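The position was 3,231 shares of Ornholm, and Danai Rallis had held it for 14 days. The rule she had written for herself in March said 10.

She had the rule on a card taped under the monitor. Farhad Naseri could read it from his desk, and that morning he did.

"You're over," he said.

"I know."

"Is it the earnings thing?"

"It's not the earnings thing. The earnings were fine."

The stock had been sitting a little under her entry price for most of the two weeks. It wasn't a bad loss. If it had been a bad loss the stop would have taken her out and she would have been annoyed for an afternoon. It just stayed there, down a few cents, up a few cents, and every morning she told herself she would deal with it at the close.

Muireann Ó Flaithearta ran the desk at Dunne and did not raise her voice about anything. She came by before lunch with her coffee and stood behind Danai's chair.

"What would you do with it if you didn't own it?" she asked.

"Nothing. I wouldn't look at it."

"Okay," Muireann said, and went back to her office.

Danai pulled up her history for the year. She sorted the closed trades by how long she had held them. The short ones were decent. A few were very good. Past the tenth day the column turned red and stayed red, with six trades in it, and she remembered each of them. Zutico was there. She had held Zutico through a dividend cut because Ultan Mac Giolla had told her over dinner that the cut was already in the price. 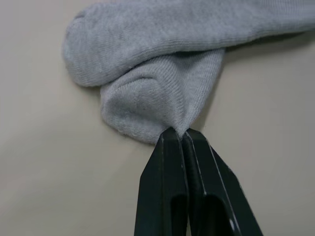 She called Ultan anyway. He had left Dunne for a small shop in Urville and picked up on the second ring.

"Ornholm," she said. "Do you have a view?"

"I have a view on everything. Buy more."

"Do you own it?"

There was a pause, and she heard him close a door.

"I own some," he said.

"Since when?"

"Since higher than this."

She thanked him and asked about the kids. He said the older one had started swimming. They talked about that for a while, and then he had a call coming in.

At two the volume picked up and Ornholm moved above her entry for the first time in days. Farhad turned his chair around. He had seen it too.

"There you go," he said. "Patience."

She looked at the ticket, which she had filled out at noon and left open on the second screen. The price was good enough to get her out flat after commission. It was also good enough to make her want to wait.

She sent the order. It filled in three pieces, the last one a penny lower than the others.

By the close Ornholm was up another forty cents. Farhad did the multiplication in his head, started to say the number, and didn't.

Danai typed the trade into her log. In the notes column she put "over time limit, closed late." She read it back, took out the word "late," and then put it in again. Muireann's light was still on when she left to catch the train.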